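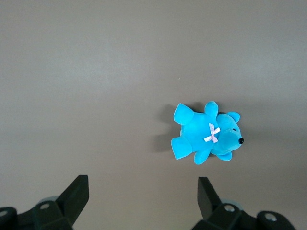
How should a plush toy with short pile be cleaned?
By hand, with a damp cloth and a little mild soap, unless the sewn-in label allows machine washing.

Unit 4: Care of Soft Toys
Wenholm Textile Program, Room 23

Before cleaning, check the seams at the neck and limbs. Pull gently on bead noses and ribbon bows. Anything that moves goes to the repair tray first.

Wipe with the pile, then against it. Do not soak the stuffing. Blot with a towel and air-dry on a rack away from heaters. Brush when fully dry.

Light ribbon next to saturated fabric: test for color transfer with a damp white cloth.

Reading for February: Bassey, chapter on pile fabrics. Bring one toy to the next lab.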